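Getting to the Imhof hut: changes to the route and bookings

The funicular at Grokora closes for cable replacement at the start of September and stays closed for the rest of the walking season. Members planning an autumn trip to the Imhof hut will have to come in from the Dukix side. Margarida Garcia walked the alternative in both directions last month, and the notes below are taken from her log.

Rail and bus

Take the regional train to Dukix and change to bus 18 outside the station. The bus leaves at 38 minutes past the hour and the connection is tight if the train is late. The next bus is an hour behind, except at midday, when there is a two-hour gap. Tickets are sold on board, cards only. The stop for the trail is Botent, upper village. The lower village stop has the same name on the timetable and is on the wrong side of the river.

There is no left luggage at Botent. The lockers at Dukix station take a day pack but not a full-size suitcase. Larger bags can be left at the ticket office until it closes at 6 p.m.
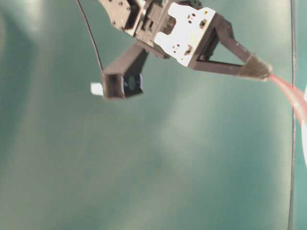

The trail from Botent

The path starts behind the church and climbs through larch forest to a forestry road. Turn left on the road and leave it again at the second hairpin. The sign at this junction faces uphill and is easy to miss on the way in. Above the tree line the path is narrow but well marked, with a fixed chain on one short section. Poles should be stowed before the chain.

Water is available at the trough above the church and again at the hut. The stream shown on older maps between the two was dry on both of Garcia's crossings.

Hut bookings

Bunks are now released by phone only. Flurina Lehner, who runs the hut, takes calls on Thursday between 5 and 7 p.m. and does not reply to email during the season. Groups are limited to 18 people. The half-board rate covers a bunk, dinner, breakfast and tea water. Lunch packs must be ordered the evening before. Sleeping bag liners are required and can be rented at the hut. Cancellations made less than two days ahead are charged in full.

The winter room stays open after the hut closes. It has a stove and firewood but no blankets, bowls or cutlery, so bring your own. Payment is by the cash box inside the door.
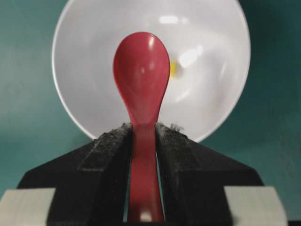 Red plastic spoon, held upright.

Return options

The last bus down from Botent leaves at 5:38 p.m. on weekdays and an hour earlier on weekends. Anyone crossing the pass to the Grokora valley should note that the service road under the funicular is also closed to walkers, and that the signed diversion adds two hours to the descent.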